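## 4. Sorting the table before you load the cabinet

The Prelard wall cabinet has 13 compartments and a drop-down door. The box it came in promises "a calmer home in one afternoon." We make no such promise in this guide. A cabinet holds what you put in it, and if you put in the same jumble that was on your table, you will have a jumble with a door.

Section 3 covered hanging the cabinet. Do not start this section until all 8 wall screws are tight and the door opens without rubbing.

### 4.1 Before you begin

You will need:

- a table you can do without for an hour or two
- a trash bag
- a marker and the blank labels from the parts bag
- reading glasses, if you use them, for the dates on medicine boxes

You do not need the Stovdale drawer inserts, whatever the leaflet tucked in the door says. They fit, but so does a cut-down cereal box. Try the cabinet bare for a month and buy inserts only if things keep sliding.

> **CAUTION:** Keep children and pets out of the room while medicines are on the table. Ointment tubes and candy look alike to a toddler, and the cabinet door latch is not childproof. The word "safety" on the carton refers to the rounded corners.

### 4.2 Clear and sort

1. Leave the tablecloth on if there is one. It stops small boxes from skating off the edge.
2. Bring everything that might go in the cabinet to the table. Include the things you are sure belong somewhere else. You may be right, but check.
3. Pull out anything medical first: ointments, tablets, drops, bandages. Put these at the edge nearest you.
4. Pull out food next. Snack packets do not go in this cabinet. Some owners keep them there anyway and then write to us about crumbs in the hinge.
5. Set tissues and other paper goods to one side in a single group. Count them as one kind of thing, even if the packs are different shapes.
6. Move toys and soft items off the table altogether. A stuffed bear takes up the space of twenty small boxes and will never fit behind the door, so it is only in your way.
7. Shake out every plastic bag before you throw it away. Receipts hide in them, and so do the small parts of other products.
8. Whatever is left is your "unknown" pile. Do not label a compartment "Misc." We tried it in the test kitchen at Sistgate, and by October that compartment was full and the others were half empty.

**Note:** If you can't say what an object is for, set it aside for a week. If you haven't looked for it by then, the cabinet doesn't need it either.

### 4.3 Check each medicine box

Older guides tell you to sort medicines by color or by brand. This looks good on a shelf and is no help at all when you have a cut finger.

1. Read the name on the box out loud. If you can't read the language it is printed in, find someone who can, or ask a pharmacist. Do not go by the color of the stripe.
2. Look for the expiration date on the box and again on the tube or strip inside. If the two don't match, trust neither and ask the pharmacist.
3. Open the box. An empty box is surprisingly common, and so is a box with the wrong tube in it.
4. Write the name in English on a label and stick it on a blank side. Never cover the dose, the date or the warnings.
5. Keep the folded paper leaflet with the medicine, even if it makes the box hard to close.

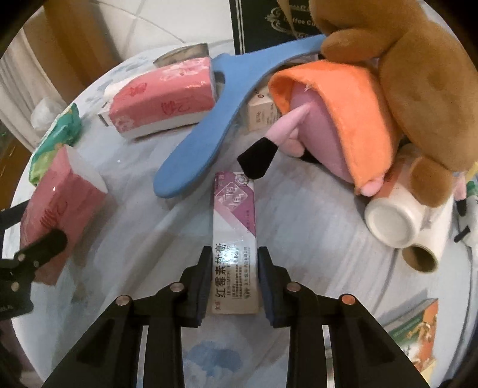

*Fig. 4-1. Sorting in progress: erythromycin ointment (红霉素软膏), with tissues, a snack packet and a plush toy still to be moved.*

A slim ointment box will lie flat in any of the narrow compartments in the top row. Put it in with the printed name facing out. Boxes stood on end look tidier for a day or so, then fall over whenever the door is shut hard.

> **CAUTION:** Do not store medicine in a cabinet hung over a stove, a radiator or a sink. The Prelard finish is sold as "steam resistant." That describes the paint. It does nothing for what is inside.

### 4.4 Load the cabinet

1. Medicines go in the top row, out of a child's reach. If the top row is still within reach, use a locked box elsewhere and give the row to something else.
2. Tissues go in the wide bottom bay. A full-size box goes in on its side. Take soft packs out of any outer wrap or they will spring back and push the door open.
3. Cans go at the bottom, near the hinge side. Do not load any single shelf past 4 pounds. The carton gives a higher number, which we could not repeat without the shelf bowing.
4. Long, curved or flat objects won't go in at an angle, even if it seems they might with one more push. Find them a drawer.
5. Close the door slowly and listen. A scrape means something is sticking out past the front lip.

### 4.5 If the door will not close

| What happens | What to try |
|---|---|
| Door springs open | Remove soft packs from the bottom bay |
| Door scrapes on one side | Recheck the wall screws (Section 3) |
| Latch clicks but does not hold | Replace with the spare Katona latch in the parts bag |
| Everything fits, but you can't find anything | Go back to 4.2, step 8 |

The spare latch is stiffer than the one fitted at the factory. We think it should have been the one fitted. Expired medicines should go to a pharmacy take-back bin, and the empty boxes can be recycled with other cardboard once your labels are off.

Continue to Section 5, *Adjusting the hinge*.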